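Progress report to Kandwood, second period
Project Rola: teaching box packing and unpacking by hand demonstration
Prepared by Sylvain Maillard

In this period we have moved from simple blocks to ordinary household goods. The operator guides two hand-held grippers, one for each hand, and the recording is later used for training the arm at Anduvness. The plan asked for 200 accepted demonstrations by the end of June, and we have reached this number.

Up to 40 recordings were rejected before that. The main cause was that one tool hid the object from the camera of the other tool. We have now asked the operators to bring the second tool in from the side and to keep it low. The training time for a new operator is 30 minutes, as agreed.

Still open are 2 points: the calibration of the finger opening, and the delivery of new pads from Huet, which we expect later than planned.

Work with the red box, both tools in use:

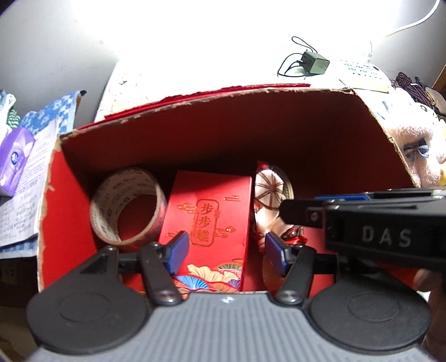
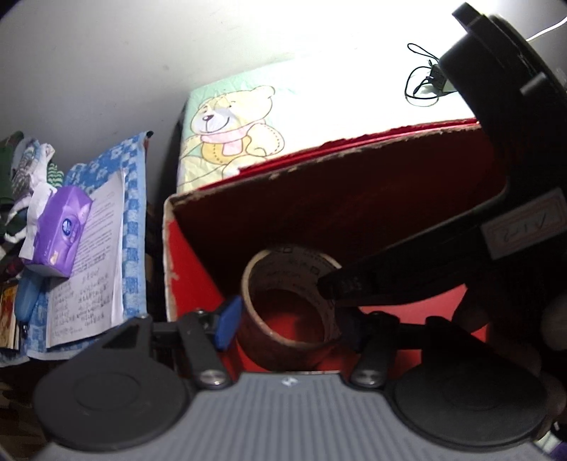 Rizwan Fakir replied that the number is good but he would like to see the rejected recordings kept in a separate folder, with the cause written for each. He also asked if the same operators will continue in the next period, as a change of hands would make the comparison more difficult.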